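Search this site Search Menu

July
By Hayley Hulme
Filed under: Home & Habits, Letters from the Editor

I have spent most of this month thinking about guest bathrooms, and I want to get it all out of my system before the Condirby reunion, when 18 relatives will descend on my street and 6 of them will be sleeping at my place. Six! In a house with one and a half baths. My cousin Freya Staniforth thinks this is the funniest thing that has happened to me since the raccoon.

Some background for newer readers. I moved into the Condirby house two summers back, and the half bath was fine and the full bath was a shrine to the people who lived there before me. Peach wallpaper border, a soap dish shaped like a clam, a light that hummed. I left all of it alone because I was the only one using it and you stop hearing a hum after a while. Then my aunt Ruth Lightfoot called to ask whether there was "somewhere to put one's things" and I stood in the doorway with the phone and saw that there was nowhere. One hook on the door, and the hook was full of me.

So I made a budget of $600, wrote it on the back of an envelope, and taped the envelope to the fridge. I'm proud to say I stuck to it, if you don't count the paint (I don't count the paint).

The first thing I did was ask everyone I know what they hate about staying in other people's houses. I got so many replies! You lot have opinions. The biggest one by miles was not knowing which towel is yours. I had no idea this caused so much suffering. People wrote to me about drying off with a hand towel, about drying off with their own T-shirt, about lying awake wondering if they had used the good one that was only for show. Neville Dawber, who has been reading this newsletter since it was a sheet of paper in the library, told me he once stayed a long weekend with friends and used a bath mat the whole time because it was the only thing he was sure about.

The next biggest was toilet paper, and the anxiety of finding the spare roll. Please put the spare roll where a person can see it. I used to keep mine in a closet down the hall behind the vacuum, and I now think of all my past guests with real sorrow.

After that came the lock. Does it lock? Does the door stick? If there's a trick to it, tell them the trick when you show them the room. My door needs a shove with your hip on damp days, and I've been doing it so long that I forgot it was a thing until Freya got stuck in there with a plate of cake. Long story.

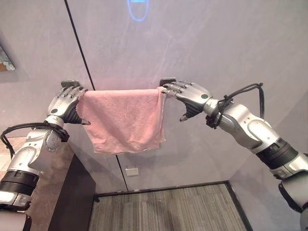
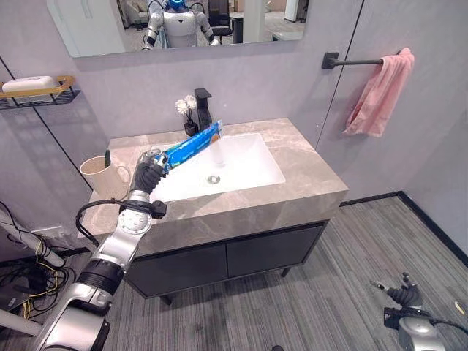

How many towels should I put out for each guest?

Two apiece, one bath size and one hand size, plus a washcloth if you have enough to go around. For a stay longer than a few nights, put a second set somewhere obvious and say out loud that it's there to be used.

I got that question from so many of you that I thought it deserved its own spot. Mareike Engelhardt wrote in with a nice way of handling the "which one is mine" business, too. She gives every guest a different color and leaves the set folded at the foot of the bed, so they carry it in themselves and there's never any doubt. I'm stealing it. My towels are from all over the place anyway, so for once the fact that nothing I own matches is going to work in my favor.

Now, the counter. I am a clutter person, I'll admit it, and the hardest part of this whole project was clearing my own stuff away. I had hair ties in there from another decade. I had four half-used tubes of the same hand cream. I moved everything of mine into a shoebox, and the shoebox lives in my bedroom now, and I've found that I don't miss having it all out. A guest needs a flat spot as big as a dinner plate. That's it, that's the whole requirement, and I couldn't offer even that back in the spring.

I also bought a little basket for the things people forget: toothpaste, a couple of new toothbrushes, bandages, a comb, cotton swabs, those tiny deodorants. It cost me next to nothing, and I put a note on it saying "Help yourself," because otherwise polite people won't touch it. Ruth would go without toothpaste for a week before she'd open a package that wasn't hers.

What I got wrong: the paint. I chose a green that looked like a fresh pear on the card and looks like split pea soup on the wall. I've decided to live with it until the fall. I also bought a fancy scented candle and had to take it out again after an hour, because the room is tiny and it was like being hit in the face with a pie. Open the window instead, if you've got one.

What I got right: a night light! It plugs in by the door and comes on by itself after dark, and I can't believe I went this long feeling my way along the wall at 3 a.m. Get one for yourself, never mind the guests. And a second hook, and then a third, because once you have the drill out you may as well keep going. Wet towels need somewhere to go, and they'll end up on the bed if you don't give them a better idea.

The relatives start arriving after lunch on the first day and I've put up a shower schedule, which Freya has already written on. If you've got a big crowd coming to your house this summer, write and tell me how you manage the hot water. I mean it, I need to know. Mine lasts for two people if the second one is quick.

Next month I'll be back on tomatoes, and Neville has promised us his relish recipe.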